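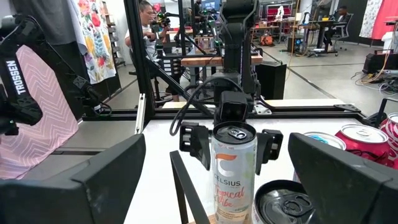 Slide 1. Celsius, Tropical Vibe, in the can.

Start with the question: who here had a canned drink before noon? Wait for hands.

Bulside survey, January. We sent it to 1,306 office workers and got 1,029 back. Of those, 514 said they buy a drink on the way to work at least twice a week. Say the numbers slowly, they are on the handout too.

Main point for this part: people pick the store first and the drink second. Most could name the store. Far fewer could name the flavor they bought last.

Slide 2. Shelf height. Domon stores moved single cans to eye level by the register. MacLeish kept them in the back cooler. Go through the 4 charts, skip the third if we are past ten minutes.

Prices: leave for questions. The Fevonent figures are from before the deposit change, so don't compare them with ours.

Slide 3. Refill stations. Ask the back row if they can read the axis.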